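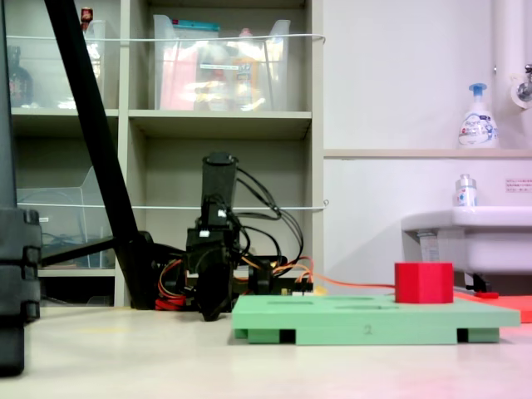

By Gerardo Calimlim | Filed under: Kits, Desktop Arms | Updated December

Kovia Desktop Arm Kit: Your Questions

I get the same emails every time I write about a small robot arm, so I've put the answers on one page. I paid for the kit myself. Farnano, who sell it, have not seen this page and I don't expect they'll love it.

What do you get for the money?

Parts for one servo arm with a gripper, the control boards, printed brackets, clamps and a lot of cable. The price is $300. The sales page makes a great deal of "two-arm learning," which had me thinking there were two arms in the box. There aren't. You buy the second one separately, at the same price.

Is it really "ready in an afternoon"?

No. Mine took two evenings and most of a third, and I've built arms before. The mechanical side is fine and the screws fit. The wiring is where the time goes. The manual has one drawing of the cable routing, and it shows a much tidier arm than any I have managed to make. Leave slack at the wrist or the connectors will pull.

Can it do the shape sorter task in the advertising?

Sometimes. The task is simple enough to explain: pick up a block, carry it to a foam board with shaped holes, and drop it in the right one. The video on the Farnano site plays one clean run after another with no word on how many were thrown away. I asked. I was sent a link to the same video.

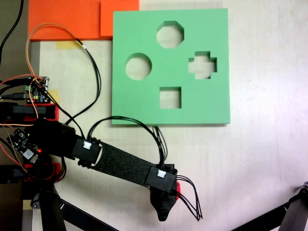 So I ran my own. Out of 52 tries with the trained program, the block went fully into its hole 31 times. The usual failure was a block that reached the correct hole and then sat crooked on the rim. Picking up gave far less trouble than putting down. If you only want a thing that moves objects from one side of a table to the other, you may be happier than I was.

Does the board come with the kit?

It doesn't, and the listing should say so in larger type. Any toddler's foam sorter will do. Fix it in position if you can, and mark its place on the table with tape, as a small nudge is enough to spoil a run.

Do I need to know how to code?

The box says no. I'd say you need to be comfortable typing commands and reading error messages. The Sison software that runs the arm installs without fuss on a recent laptop, but when something goes wrong it gives you a number and no explanation. The list of what those numbers mean is on a forum, posted by another customer.

How precise is it?

Farnano says "precise" and leaves it there. I'd like a figure, and a description of how they got it.

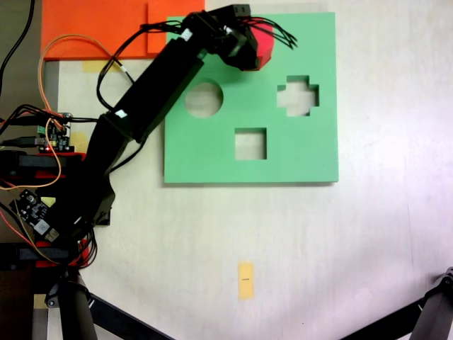

My own arm lands close to where I want it when it has just been calibrated, and drifts as the session goes on. I can't tell you whether that's heat, loose joints or something I did. Calibrating again fixes it for a while. Turning the block a little before lowering it helped more than any setting I changed.

Is the Rarkent setup service worth paying for?

They offer to build and calibrate the arm before shipping. I haven't used it. Two readers have, one was pleased, and the other received an arm with the elbow servo plugged in backward. Ask what they test before it leaves the shop, and ask for the answer in writing.

Can a child use it?

With an adult beside them. The gripper pinches, and I saw no stop button anywhere in the parts list. I added a switched power strip and keep it within reach.

Would you buy it again?

At $300 for one arm, as a way to learn how these machines fail, probably yes. For the sorting shown in the video, no. I'm still waiting on a reply about spare gripper fingers and will add it to this page if one comes.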